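Can a Machine Do It Yet? Household Chores, Room by Room

Hello again, and welcome to the tips page! I've been promising this one for ages. Every time I write up a way of cleaning something fiddly, a reader writes in to ask whether there isn't a robot for it by now, and I love the question, so I've gone through the usual jobs and given each one my best verdict, with a tip for doing it by hand in the meantime.

Floors

The big success story. A robot vacuum on a hard floor is a lovely thing, and on short carpet it's very good too. Mine does the hall and the kitchen while I'm out and I come home to proper tram lines in the rug. What it can't manage is the tidying beforehand. Socks, charging leads and the fringe on a bedside mat all have to come up first.

Tip: walk the room once with a basket and put everything from the floor into it, then sort the basket later over a cup of tea. Empty the bin on the robot after every run, and cut the hair off the roller with a seam ripper (so much quicker than scissors!).

Dishes

The dishwasher has been washing up for us for decades, but loading and unloading are still ours. Rosaura Cusi wrote in to say her grandson had seen a robot arm stack plates at a trade show, and very nicely too, one plate at a time, all the same size. My cupboard has 11 mugs and no two of them match.

Tip: load cutlery in groups as you go, forks with forks, and unloading takes half a minute. Bottom rack out first, so drips from the top don't land on dry plates.

Dusting carved and moulded furniture

Now we get to the hard stuff. A flat shelf is easy enough, and I can well believe a machine will be wiping those before long. Carving is another matter. Think of a dressing table with a raised rose on it: every petal has an underside, and each leaf has a little groove where talc and hairspray settle. You feel your way round as much as you look. Press too lightly and the dust stays, press too hard and you chip the paint.
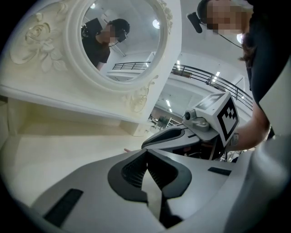
Could a robot dust a dressing table like this one today?

Perhaps the plain top, slowly and with somebody watching, but I wouldn't trust one with carved flowers or the edge of a mirror in an ordinary bedroom yet.

For doing it by hand, you want a soft make-up brush or a clean half-inch paintbrush with a band of masking tape round the metal part, so it can't scratch. Start at the top of the mirror surround and work down. Flick the dust out of the petals towards the nozzle of the vacuum, held a few inches away with an old stocking over it. For sticky bits, use a cotton bud barely dampened with water and one small drop of washing-up liquid, then a dry bud straight after. Never spray polish at carving. It pools in the corners and goes yellow.

Mirrors next, and spray the cloth, not the glass! Liquid that runs down behind the frame is what causes those black spots at the bottom.

Laundry

Washing and drying, yes. Folding, oh dear. I watched a video of a machine folding a towel and cheered out loud when it finished, but it was a square towel laid out ready. A fitted sheet from a warm heap is a different animal. Melati Rahman says she'd pay good money for anything that could pair socks, and so would I.

Tip: safety-pin socks together at the toe before they go in the basket. Fold shirts while they're still slightly warm and you can skip most of the ironing.

Windows

There are little robots that cling to the pane and trundle about. On a big plain window they do a decent job of the middle and leave the corners grubby. Small Georgian panes are hopeless for them.

Tip: a squeegee cut down to the width of your pane. Wipe the blade between strokes.

I'm collecting your own experiences for another page in August, so if you've got a machine that does something clever (or something daft), do write in. I'd especially love to hear from anyone who has tried one on stairs.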